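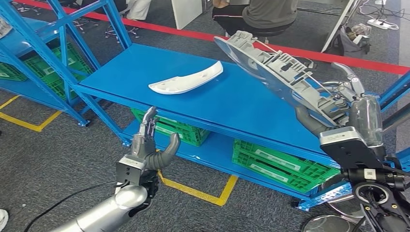
Which hand should a parts warehouse choose for awkward plastic mouldings?
The one that drops the fewest, and Pumphrey has spent March finding out which that is.

The company compared multi-fingered hands from Hatier and Vitetti at its Nadska site. Each hand made 400 picks from shelving, using the same arms and controller settings. Hatier's hand completed 387 and Vitetti's 400, a total of 787 out of a possible 800.

"Ribs and clips are where a grip goes wrong," said Zuweira Bawa, who ran the trial. "The Hatier hand was quicker, but we can't have parts on the floor."

Pumphrey will now test the Vitetti hand on 70 more part types — lamp housings first. Results will be posted on the company's website.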